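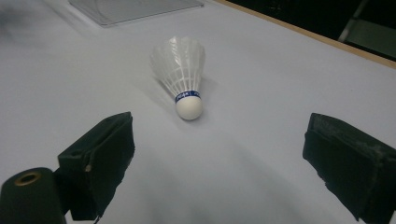 Győző Csizmadia, Lovora Sports, Brinddale
Speaker notes, posted 28 Jul 2023

Returns in a small shop: what we changed and what it cost

Slide 1. Title

Say hello, thank the hosts. Say where Brinddale is for the people who drove in from the coast.

I run a sports shop. We sell racket sports, running shoes, swim gear, and some team wear. We carry 700 products, which is small for this room. Half the business is the counter and half is mail order. Tonight I'm talking about returns, mostly the mail order kind, and I'll leave time for questions because I know several of you do this differently.

Slide 2. Where we started

Our old return policy was a page and a half long. I wrote it myself the year we opened and I added a paragraph every time somebody annoyed me. There was a paragraph about swimsuits. There was a paragraph about shoes worn outdoors, and then a second one that said almost the same thing. Customers didn't read it. Staff didn't read it either. They asked me, and if I was out they guessed.

The result was that two people could bring back the same item on the same day and get different answers. One of them would always find out about the other. Small town.

(If the room is warm, tell the story about the two brothers and the ski goggles. Skip it if we are running late.)

Slide 3. What a return costs

People think of the refund as the cost. The refund is the part you can see. Go through the rest slowly:

Someone opens the parcel and finds out who sent it. There's often no slip inside.
Someone checks the item and decides if it can be sold as new.
The stock record gets fixed.
The card refund gets sent, and the fees on the first sale don't come back.
If it can't be sold as new, it sits. This was our biggest cost and I didn't have it written down anywhere.

We had a shelf in the back for items waiting on a decision. When we cleared it in December there were 40 things on it. Some were a season old. A running jacket had gone from full price to clearance while it sat there, and it had nothing wrong with it.

Pause here. Ask who has a shelf like this. Most hands go up.

Slide 4. The new policy

Read it out. It takes less than a minute and it makes the point by itself.

"Send it back or bring it in within 6 weeks. If it's unused, you get your money back. If it's been used and it failed, tell us what happened and we will fix it, swap it, or refund it. If it's been used and you just don't like it, we'll offer store credit for what we can sell it for."

The third case is the new one. We used to refuse those. Now we make an offer, and the customer can take it or keep the item. A lot of them keep the item. They wanted to be asked.

We settled on weeks after trying days. At the counter, people are better at remembering weeks.

Slide 5. Consumables

This gets a slide of its own as I get asked every time. Shuttlecocks, balls, grip tape, string, nutrition bars. Things that are meant to be used up.

Unopened, same as anything else. Opened, no refund unless it was faulty from the start. The hard part is what "faulty from the start" means. A feather shuttlecock can be ruined in one bad rally and be a perfectly good shuttlecock. So we ask a simple question: did it go wrong before you played with it, or during? People tell the truth more than you'd expect. When the answer is unclear we replace it and make a note on the account. If the same name comes up again and again, I call them.

Don't get pulled into feather versus nylon here. It ate ten minutes last time.

Slide 6. Who decides

Under the old way I decided everything. Under the new way the person who opens the parcel decides, on the same day, and nobody overrules them afterward in front of the customer. If I disagree, we talk about it later and the decision stands.

It was harder for me than for them. I'd say that plainly. For the first month I kept walking into the back room to look at what they had done.

We set one limit. For anything high value, they check with a second person. It doesn't have to be me.
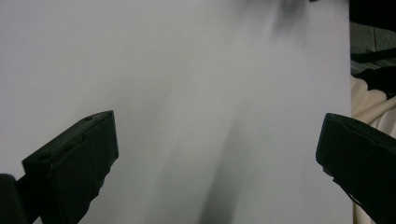 The same-day rule matters more than the limit does. Once an item is put aside for tomorrow it joins the shelf, and we know what happens on the shelf. We took the shelf out. There's a chair there now.

Slide 7. Suppliers

Split this into good and bad.

Good: Andreadis, who we buy most of our team wear from, agreed to take back faulty stock in one shipment each month. Before that we sent single items and waited on single credits. I asked for it on the phone and they said yes on the phone. I should have asked years earlier.

Bad: some of our smaller suppliers don't take anything back. For those, we work out at the time of ordering whether we can afford to. Two of them we dropped. One we kept because the product is good and it hardly ever comes home.

Slide 8. Software

Keep this short. We use Wedano for stock. It was set up to record a return as a negative sale, so you could see that something came back but you couldn't see why. We added a reason field with 7 choices. Wrong size, changed mind, faulty, damaged in the mail, wrong item sent, gift, other.

Our first list was much longer and everyone picked "other." With the short list they pick a real reason most of the time.

Wrong size came out on top, and most of that was shoes. We rewrote the sizing notes on the website in plain words: this one runs narrow, this one runs long, order up if you wear thick socks. That helped more than any rule in the policy. Show the before and after text if the projector is readable from the back.

Slide 9. What didn't work

Prepaid return labels in every parcel. They were popular and we couldn't pay for them. Labels on request now.

A restocking fee. We tried it on large items and stopped. The arguments took longer than the restocking.

A sign at the counter with the whole policy on it. People leaned their bags against it.

Slide 10. Questions

Leave the policy text up while people ask. Paper copies are by the door, and you can take the wording and put your own shop name on it.

If somebody asks about fraud: we get a little, the rules didn't change it either way, and I would need to look at the records before saying more than that.

If somebody asks about holiday returns: anything bought in December counts from New Year's Day.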